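From the Bench: The Rulebook Gets a Haircut

The house rules for the two-arm stations have been rewritten again. Those of you who keep count will know this is revision 4, and those of you who keep the old ones pinned above your desks are asked to take them down, as two of them contradict each other and one contradicts itself.

The last version ran to 1117 lines. Imani Baptiste read the whole thing aloud over two lunches in May, which was meant as a protest and ended up being the review. Most of the lines that made people laugh are gone. So is the paragraph telling operators to "remain aware of awareness zones," and I would like to thank whoever wrote it for coming forward.

What's left fits on both sides of one sheet. A short tour of the parts people have been asking about.

Clear the reach before you power up. The old rule said to keep the work area "reasonably tidy," and it was surprising how many grown adults considered a coil of extension cord reasonable. The new rule says that if an arm can touch it and the task doesn't need it, it moves. Cables that have to stay get routed behind the station. If you can't route them, write it on the start sheet so the next shift doesn't find out with an elbow.

One hand holds, one hand works. When both arms are on the same object, the start sheet has to say which one is holding, and the holding gripper does not open until the other has backed off by a full hand's width. Olga Cabral fought for "hand's width" over a number in millimeters, on the grounds that everyone brings a hand to work. She won, eight to three, with one person measuring their hand during the vote.

Approach open, close slow. Fingers are fully open before they come level with the part, and the closing speed stays at the lower setting until contact. Yes, this adds time. The Ostell folks timed it for us and their answer was "some," in an email that had clearly been through a lawyer.

Furniture counts. We had a long run of people treating household items as if they fell outside the rules, apparently because nobody was ever hurt by a chair. (Ask anyone who has moved apartments.) If it has legs, edges or moving parts, it gets the same pre-check as a machined part: look for cracks, look for anything loose, decide where the grippers may and may not go, and write that down.

Stop means stop. Either person at the station may call it, with no reason given, and the arms hold position until both agree to go on. Revision 3 asked the caller to fill in Form 3839 within the hour. Form 3839 has been retired, and the box of 1000 blank copies in the Dultstead storeroom is available to anyone with small children or a parrot.

Logging. Near misses go in the log the same day. A near miss is anything that made you say a word you wouldn't say in front of the Smits auditors. We tried several longer definitions and kept coming back to that one, though the printed sheet puts it more politely.

The sheet goes up at the Brarnar site first and everywhere else once the laminator is back from repair. Until then, paper copies are on the shelf by the door. Please don't annotate them. I say this knowing exactly what will happen.

Two arms on one corner of a chair, then the open-fingers rule up close:

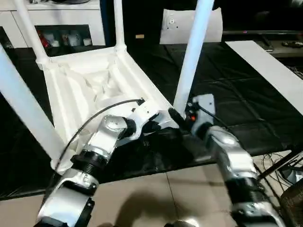
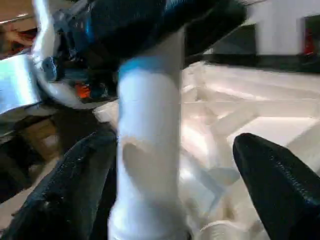 Verna Calloway wrote in after reading the draft to say that the hold-and-work rule is fine as far as it goes, but it leaves out the handover, when the holding arm becomes the working arm halfway through a job. In her view that is where most of the trouble lives, and a start sheet filled in at eight in the morning is no help at all by ten. She wants a second line on the sheet for every swap, initialed, and she would like it in before the laminator comes back, because after that we'll be stuck with whatever we've got.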